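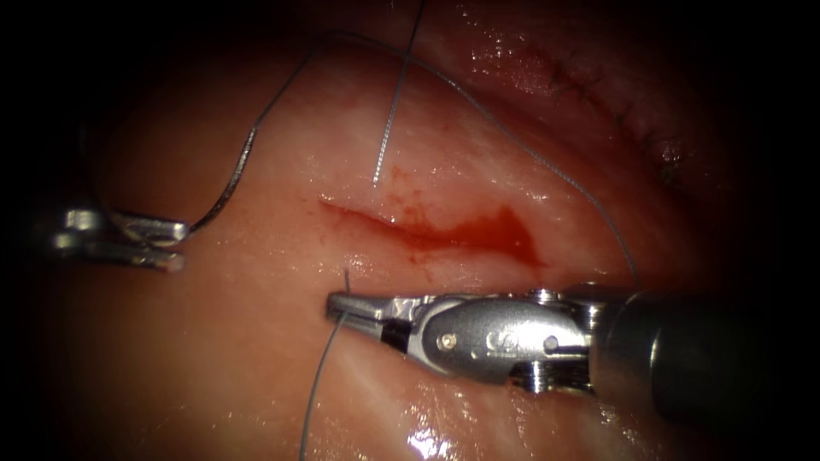 Pearce Street Shared Workshop
Minutes of the bench group meeting, 15 June 2023
Subject: two-arm suturing build

Minutes of the previous meeting were accepted with one correction. "The arms can suture" was changed to "the arms can hold suture thread." The build team objected to the change and asked that the objection be recorded.

1. State of the build

The build team reported that both arms now run from the one controller, which the group has been calling Vosalance since the spring. The left arm carries the small two-jaw grasper. The right arm carries the wristed needle driver. Both are mounted and both respond to the hand controls.

Several members asked what "respond" means. The team said the left arm follows the hand closely and the right arm follows it after a delay that comes and goes. It was put to them that a delay that comes and goes is worse than a steady one. The team agreed but believes the cause is in the software. The same was said in the spring about the power supply, which was replaced at a cost of $49 and changed nothing.

2. Needle driver wrist

Discussion of the cable pulleys took up most of the meeting. The wrist is moved by cables running over grooved wheels, and the team wants to re-tension all of them before doing anything else. One member said re-tensioning has been the answer at every meeting and would like to see a measurement taken before and after, for once. The team has no gauge. A luggage scale was suggested and nobody could think of a good reason against it.

The pivot pins were also raised. The team says there is no play in them. Two members want to try the joint by hand with the power off before accepting that. To be done at the next open evening.

3. Thread handling

The team considers this the strongest part of the project. The meeting was less sure. A long strand held by the left grasper arches right over the work and comes down by the right arm's shaft, and members thought it only a matter of time before something catches. There is also a small loop in the thread close to the grasper tip. The team said loops can be worked out as you go. The view from the floor was to cut shorter lengths.

A row of closed stitches was offered as proof that the method is sound. The spacing is regular and no one disputed that. The tissue is a little puckered on either side of the line, and it was asked whether the tension was too high. No answer yet. It was also asked how many attempts were thrown out before a good row was kept. The team does not keep that record and has been asked to start.

4. Claims on the web page

The draft page for the July open house calls the build "near clinical quality." The meeting would not approve this. It is a hobby project on a shared bench and will be described as one. The wording "a two-arm practice rig" was agreed, 14 in favor and 3 against.

5. Money

Spending to date is $1,621. The team asked for a further amount for a second wristed instrument, with a quote from Tostum. Deferred. The meeting sees no sense in buying another wrist while the first one is in question. A cheaper quote from Primeva was mentioned but had not been brought along.

6. Actions

Build team: tension readings on every cable, before and after adjustment, written down.
Build team: log of all stitching attempts, including failed ones.
Bench group: check the wrist pins with the power off.
Web page: replace the wording as agreed in item 4.

7. Any other business

The ventilation fan over the end bench is still noisy. Carried over again.

Next meeting in July, after the open house.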